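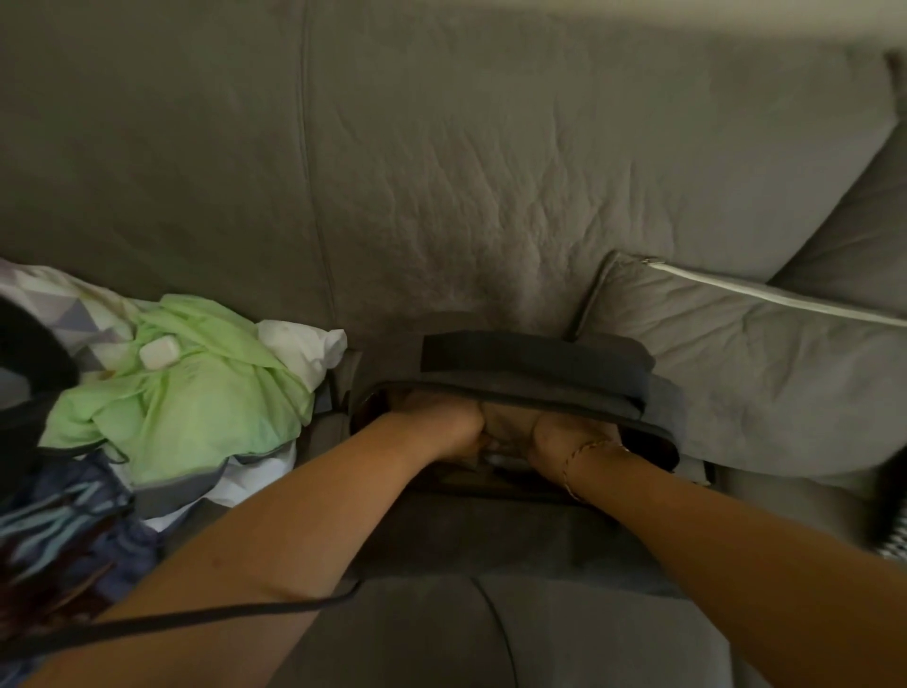

Racing > Handicapping > Software Reviews

Lutent Past Performance Software Review

By Loubna Saber
Thursday, December 7, 2023

We use cookies to remember your settings and count visits. By staying on this site you accept them. Manage cookies

Lutent is a desktop program for people who handicap Thoroughbred races and want to sort and filter past performances faster than they can on paper. It costs $49 a month. I paid for it myself in June and have used it most racing days since, mainly on the cards at Omwood, plus whatever stakes races I cared about elsewhere.

I have been reading printed past performances for a long time and I still do. I bet small, mostly win and exacta, and I set aside $800 for the whole test so that I would be playing real races with real money. This review is based on that.

What it does

You load a card and Lutent pulls in the entries, running lines, workouts and trainer and jockey records. Each race opens in a grid with one horse per row. Click a horse and its lines open underneath. You can sort by any column, hide the columns you don't want and save the layout. I keep last three speed figures, early pace, days off, class move and trainer record off a layoff. Everything else stays hidden until I need it.

The filters are the main reason to buy the program. You can ask for every maiden claiming sprint on dirt at a given track where the favorite was dropping in class, and it gives you the results with the payoffs. My saved database now holds 1,391 races. A search on all of them takes a second or two on my laptop, which is four years old.

There is also a pace projection that places each horse in the early, middle or late group and draws a rough map of the first quarter mile. It works well in sprints. In turf routes I stopped looking at it. It puts too many horses on the lead, and it doesn't seem to know what to do with a European import that has no fractional times in its lines.

Setup

Hemton, the company behind it, sells the program by download only. Installation was simple. The first sync was slow and failed once, with an error message that only gave a code. I closed it, opened it again and it finished. The manual is a PDF and it is out of date in places. The section on track variants describes a menu that has been moved to the Settings tab.

I wrote to support twice. The first time I got an answer the same afternoon from Wael Benmoussa, who told me where the variant menu had gone. The second time, I asked why scratches were not showing up on a Saturday card, and it took three days. The answer was that scratches update only when you press Refresh. I think they should update on their own. Twice I had worked through a race with a horse in it that had been out since the morning.

Using it at the track

Lutent is not made for phones. If you go to the races, you need to bring a laptop or print your sheets the night before. The printing is good. One race fits on one page in a readable size, with room in the margin for notes, and it prints fine in black and white. I take printed sheets and leave the computer at home.

Ghizlane El Sherbiny, who shares a box with me on weekends, uses the regular track program and a pencil. We compared notes on a full card in the fall. We had the same top pick in six of the 10 races. Where we differed, it was mostly over horses coming back from a layoff, and there I had more to go on. She had a better day than I did at the windows, mainly on a first-time starter from the Ouazzani barn that she liked in the paddock. No software is going to find that kind of horse for you.

Results

I finished slightly behind. In the years before, betting the same way with printed forms, I also finished slightly behind most of the time. I would not buy Lutent expecting it to turn a losing player into a winning one, and to its credit the sales page does not promise that. What changed for me was the number of races I passed. It is easier to see that a race has no angle in it when you can look up 60 or 70 like it. I made fewer bets and they were a little bigger.

It also cut my preparation. A nine-race card used to take me most of an evening. Now I can get through it between dinner and the late news.

Things I would change

The trip notes box holds too little text. You get two short lines per horse and then it stops accepting letters.

There is no monthly pause. If your track goes dark for the winter, you either keep paying or cancel, and if you cancel, your saved filters are deleted after 30 days. You can export them to a file first, so do that.

Colors are fixed. The light green used for turf races is hard to see on my screen.

Export to a spreadsheet works, but dates come out as text and have to be converted.

Who should buy it

If you play one or two cards a week and like to look up your own angles, the price is fair. If you only bet the big days, a printed form costs much less and will tell you most of what you need. Players who want ready-made selections should look elsewhere, as Lutent doesn't make picks.

I have renewed through the spring. Hemton says a new version with automatic scratches is being tested, and I will update this page once I have used it on a live card.

Rating: 4 out of 5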